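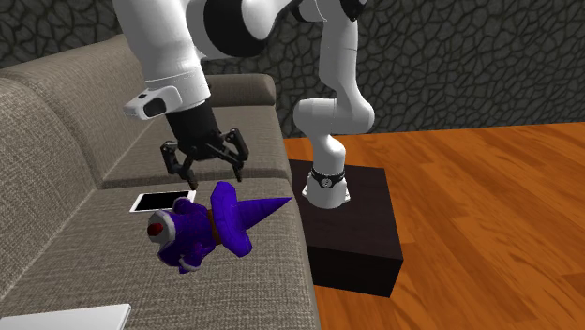
Home | Notebook | Desk repairs | Parts list | Older entries

May 20, 2020

Harb 16-channel desk, channel strips 5 to 8, continued.

Channel 7 still hums. Level at the direct out is 14 dB above channel 6 with the fader at unity and the preamp at minimum. The hum is 100 Hz with a fair amount of 200 and 300 above it, so rectifier ripple and not pick-up from the mains transformer. Swapped the strips over: the hum stayed in slot 7. The strip is therefore cleared and goes back to its own place.

Opened the bottom panel. The ground wire from slot 7 to the bus bar had a grey joint at the bar end. Resistance read 0.9 ohm with the wire at rest and wandered up to 3 when pushed with a plastic rod. Cleaned off the old solder, tinned the bar, remade the joint. Now 0.02, same as its neighbours. Slots 5, 6 and 8 remade while the iron was hot.

After the repair channel 7 is within 1 dB of channel 6. I would still like it lower. Reservoir capacitors in the supply are the original pair and one has a slight bulge. Nadine has two of the right value put by from the Triveo job; asked her to bring them in. Do not fit only one.

Note for Babak: the schematic in the drawer shows the phantom supply resistor as 548 ohms. The part on the board is marked differently and measures 600. The board is right for this revision. I have pencilled the correction on our copy. The scan on the shared drive is still the old one.

Phantom supply itself: 47.6 V unloaded, 46.9 V with four condenser microphones connected. Fine.

Bornetti stage monitors (the pair used for the singer's position)

Fares reported a rasp on the left one during the last rehearsal with the brass section. Swept it from 40 Hz upwards at moderate level. Clean until the crossover region, then a buzz starting just under 3000 Hz and gone again by about 4000. Pressed on the grille: no change. Pressed on the horn flange: buzz stopped. Two of the four flange screws were turning freely in stripped holes. Glued in hardwood dowel, to be drilled tomorrow once it has set. Driver not opened, and I see no reason to open it.

Right one swept the same way, no fault. Flange screws checked and nipped up a quarter turn.

Gisela asked whether the wedge could be run without the horn for the quieter set. It can't, the passive crossover has no separate low output. If she wants less top at that position it should be done on the monitor EQ, where a wide cut of 3 dB would be my starting point.

Cables

Tested the long multicore, all ways. Line 11 has pins 2 and 3 reversed at the stage box end. Explains the thin sound when the two overheads were summed to mono. Corrected, retested, tape removed. Line 14 intermittent on pin 3 when the strain relief is flexed, not yet repaired. Tape left on 14.

The DI box with the Trirkley label has a ground lift switch that does nothing in either position. Contacts cleaned, no better. Switch to be replaced; any miniature double-pole toggle will fit the hole. Issa is ordering knobs anyway and will add one.

Outstanding

Supply capacitors, both, then measure hum on all strips again with the lid on.
Drill dowels, refit horn, sweep at the same level as before.
Multicore line 14.
DI switch.
Replace scan of the schematic.
Fader on channel 12 is scratchy near the bottom of its travel. Not looked at yet. The desk is not wanted on stage until August, so there is time to try cleaning before buying a new one.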